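How I sort out a small side table that has turned into a dumping ground

Every house I've lived in has had one of these tables. It starts off with a lamp, then somebody puts a book down, then the post, then a plant that was in the way on the windowsill, and before long you can't find room for a cup of tea. I've done ours at Bevulwood more times than I care to remember, and I've finally got a way of doing it that takes me less time than the washing up. You don't need to buy anything, which makes a change!

What you'll need: a soft dry cloth, a slightly damp one, an old make-up brush (a clean paintbrush is fine) and a tray or box lid for moving things onto.

Step 1: Have a proper look before you touch anything

I stand over the table for a minute and decide what is staying. Be strict. Mine gets one light, something leafy or flowery, and something to read. Everything else has to argue its case, and the argument usually goes badly for old chargers.

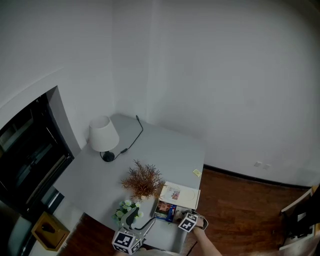

Flat things are the worst for spreading, I find. You put one down, then another half on top of it, and suddenly the whole side of the table is spoken for. The white booklet and the colourful box to the right of the dried plant are just that sort of muddle, one partly over the other, and that's where I like to begin. Pick the whole lot up together, put it on your tray and sort it sitting down with a drink. Notes get read and then either copied into the diary or thrown out — a sticky note with no home will still be there next September, believe me.

Step 2: Dust the dried and artificial stuff

Dried plants hate being wiped. Take yours off the table (outside is best, over the bath if it's raining), hold it by the bottom and go over it with the dry brush, working from the middle outwards. A few bits will drop off whatever you do. If it's one of those very feathery ones, a hairdryer on its coolest, lowest setting does a lovely job, held well back.

Artificial flowers can take more of a battering. Mine get the damp cloth, petals first and then leaves, and I let them dry completely before they go back.

Step 3: Lamp and cable

Switch it off, unplug it and let the bulb cool. Brush the shade downwards with the dry cloth, all the way round, and wipe the base. Then deal with the cable. I run mine along the back edge of the table and drop it down behind at the corner, keeping the little switch somewhere I can reach without moving anything. I did once try a sticky cable clip from a shop called Ocampo and it took a patch of paint with it, so now I just tuck.

Step 4: Wipe down and put back

Damp cloth over the whole top, dry cloth straight after or you'll get smears on a pale surface. Lamp goes back first, at the back. Then the tall plant, then the small flowers in front of it or off to one side, so you can see both. 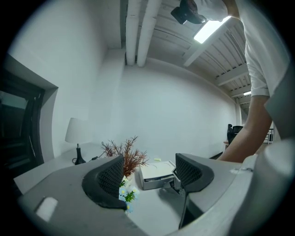

Little flowers to the front, feathery plant behind, lamp over to the left.

Try things in a couple of positions before you settle. I nearly always end up pulling the plant further from the lamp than I first thought, partly for looks and partly because dried stems and a warm bulb shouldn't be close together.

Leave a gap at the front two hands wide. That's your tea space, and it's the bit you'll have to defend. When it starts filling up again, go back to step 1 with the tray and you can skip the dusting.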